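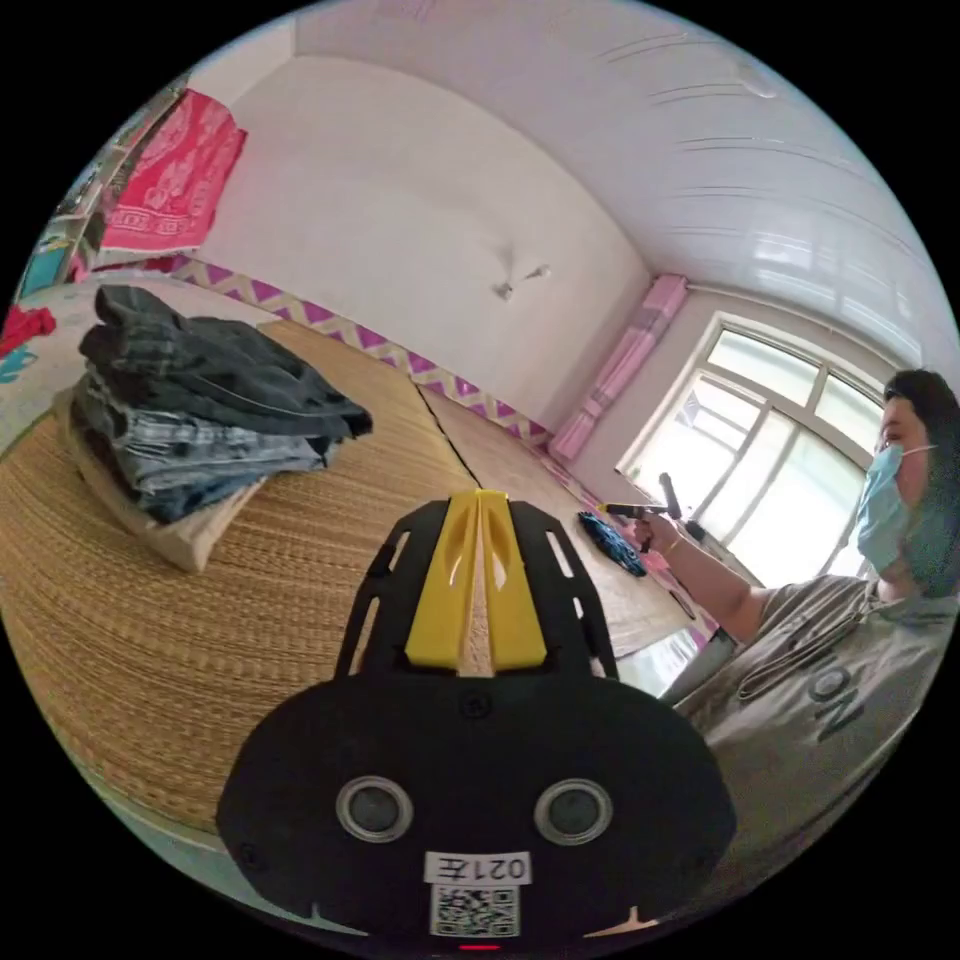 How do you teach a robot to fold a pair of jeans? You get people to do the job again and again with a gripper in their hand, record the lot, and let the software work out what the good goes have in common.

Category: Home Tech > Robots & Gadgets

Print this page | E-mail this to a friend

12/04/2020

I've been nosing into a project called Drallari this week, and I've come away with a new respect for anyone who can get through a pile of washing without sighing. The idea is simple enough to explain over a cup of tea. A small firm called Zisel sends out hand-held grippers (two yellow fingers on a chunky black body), and people use them at home for ordinary jobs. Picking up a shirt, moving a stack of denim from one end of the bed to the other, that sort of thing. Each go gets saved as one example, and the examples are what the learning system feeds on.

They want 2,000 of them for clothes alone! I thought that sounded like a mountain, but the team tell me it's a modest pile by the standards of this work, and they'd sooner have a smaller set from lots of different rooms than a huge one from a single tidy lab bench. Real homes have straw mats and patterned towels and bright windows, and a robot that has only ever met a white table gets in a terrible muddle when it meets any of that.

So far 39 homes have signed up. Everybody does three kinds of task, and the rules are short: go at your normal speed, don't tidy up first, and if you drop something, leave the recording running. I liked that last one. The dropped socks go in a separate folder called Esteban (no idea why, I did ask) and get looked at later, as the team reckon there's plenty to be learned from a fumble.

I had a try with a spare gripper myself and was hopeless. You squeeze, the fingers close, and then you find you've got hold of two layers of trouser when you only wanted the one. My hand was aching by the end of it and I'd made a proper mess of a pillowcase. It all counts, they said, very kindly.

The sorting is done with a program called Jiltero, which chops the long recordings into single goes and throws out any where the gripper never touched a thing. A person still checks what's left. The first batch should be ready for training in July, with bedding next on the list and then, heaven help them, fitted sheets.

I'll be back with more when the first robot has had its turn at the jeans.

We use cookies to remember your settings and to see which pages get read. Carry on browsing if you're happy with that, or change your cookie choices.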